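Why does a cut close by itself?

Have you ever fallen from your bike and scratched your knee? First it hurts, then it bleeds, and after some days there is a hard brown scab. Some more days, and the scab is gone. Your body has made new skin, and you did not have to tell it how. In this text we will look at how the body does this work.

What is skin made of?

Skin is the largest organ you have. It has two main layers. The outer one is called the epidermis. It is thin, and it keeps water in and germs out. Under it is the dermis, which is thicker. In the dermis you find tiny blood vessels, nerves, the roots of your hairs and a lot of stretchy fibres. Pinch the back of your hand softly and let go. The skin goes back to its place, and the fibres are the reason.

If a scratch is only in the outer layer, it does not bleed at all, as there are no blood vessels there. If you see blood, the scratch has reached the dermis.

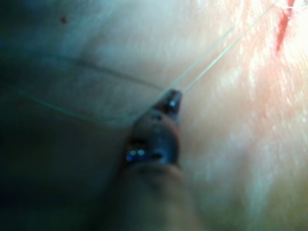
Step one: stop the leak

When a blood vessel is broken, it squeezes itself smaller so that less blood can come out. Then the platelets arrive. Platelets are very small pieces of cells that float in your blood all day, waiting for a job. At the broken place they become sticky and hold on to each other. After this the blood makes long threads from a protein called fibrin. The threads cross over each other like a fishing net, and blood cells are caught in it. This is a clot. When the clot dries on the outside, we call it a scab.

Please do not pick your scab! I know it is itchy. But under it the new skin is still soft, and if you pull the scab off too early, the work must begin again.

Step two: clean up

Around a fresh cut the skin becomes red, warm and a little swollen. This looks bad, but a little of it is normal. More blood is coming to the place, and with it come white blood cells. They eat germs and bits of dead cells. If the red part grows bigger every day, or if it hurts more and more, you should show it to an adult, because germs may be winning and you may need a doctor.

Step three: build

Now the builders come. They are cells called fibroblasts, and they make collagen, a strong fibre which fills the gap. New blood vessels grow in to bring food and oxygen. At the same time, skin cells from both edges of the cut travel toward the middle until they meet.

Think about two teams who build a bridge from both sides of a river. If the river is narrow, they finish early. If it is wide, they need a long time. For this reason a doctor may bring the edges of a deep cut close together. It can be done with special tape, with glue made for skin, or with stitches. Stitches are small loops of thread, and the needle is often curved, so it can go down on one side and come up on the other. The doctor usually gives a medicine first, so that the place goes numb.

Some threads have to be taken out later. Others are made of material which the body slowly breaks down, and these are useful deep inside, where it would be difficult to reach them again.

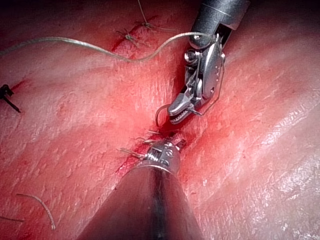

Naledi Hlongwane wrote to us to ask whether the skin is as strong as before when the stitches are gone. She had two in her chin last winter, and her brother told her that a scar is stronger than normal skin. We have to say that her brother is not right about this. When stitches come out, the new skin is still quite weak. It gets stronger for many months, but a scar from a deep cut stays a little weaker than the skin beside it.

Step four: tidy up

The last step is the slowest. At the beginning the collagen is put down in a hurry, and its fibres are not in good order. Later the body takes some away and lays new ones in better lines. A scar is often pink or dark at first and changes its colour with time. It has no hairs and no sweat glands. In summer, put sunscreen on a new scar, as it can easily burn.

What can you do to help?

Wash a small cut with clean running water. Press on it with a clean cloth if it bleeds. Put a bandage on it and change the bandage when it becomes dirty. Eat well and sleep enough, because building new skin takes energy. For a cut that is deep, very dirty or does not stop bleeding, call an adult right away.

Words to remember

Platelet: a tiny piece of a cell in the blood that helps to make a clot.
Fibrin: the threads that hold a clot together.
Collagen: a strong fibre in skin, bones and many other parts of the body.
Epidermis: the outer layer of the skin.
Dermis: the thicker layer under it.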